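Kesora teleoperation project: progress report to the Qureshi Fund
Prepared by Margit Kun
12 April 2021

The grant asked for 300 usable demonstrations by the end of this period. We have 364, which I mention early because the rest of this report is less flattering.

Most were recorded by remote control, with Parveen Rizvi at the handset and the arm doing its best to keep up. The remaining ones were done by hand, meaning one of us held the arm by the wrist and walked it through the task like a reluctant dance partner. Hand guiding is quicker to learn. It also leaves the operator's sleeve in the wrist camera's view, so 12 of those runs have been thrown out and are not in the total.

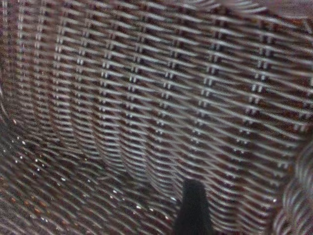

Baskets remain the hard part. Reaching into an open tray, Parveen can steer from the wrist view alone. Inside wicker, every direction looks like more wicker, and judging how far the fingers are from the wall is largely a matter of faith. Our first answer was to tell the operator to slow down. She did, and the policy faithfully learned to dither.

We now give her a second view from the side and allow one pause before each grasp — no more, or the robot picks up the habit. Trimming the pauses afterward takes longer than recording them did, a fact I failed to put in the budget.

The Jinus handset has been repaired twice. Clorholm has quoted us for a spare, and I would like to move money from travel to cover it, as there has been no travel.

In May we plan to train on the full set and test on 4 baskets the arm has never met. Parveen expects trouble with the deep one. I have asked her to put a number on that before we start.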